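The Office of Provisions at Skukton issued its ruling on 3rd May. Cutlery for the Founders' Supper was to be sorted before sunset.

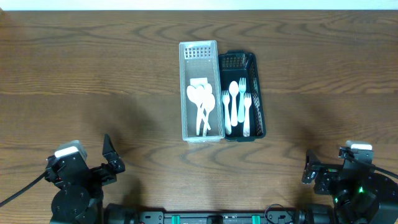

Mr. Ermanno Sartori had held the post of Steward for seven years. He noted that the spoons lay crossed in the pale tray, while forks had been admitted to the black basket beside it. A spoon was among them.

He sent for the Deputy.
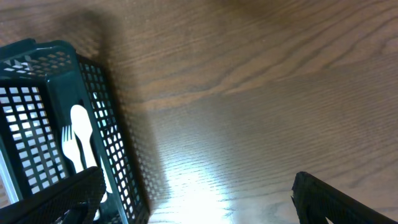
Photo: Ikhsan Wijaya

"The rule permits a fork and a spoon to share a basket," the Deputy read aloud, "pending appeal."

The Steward signed, and the supper was delayed until April.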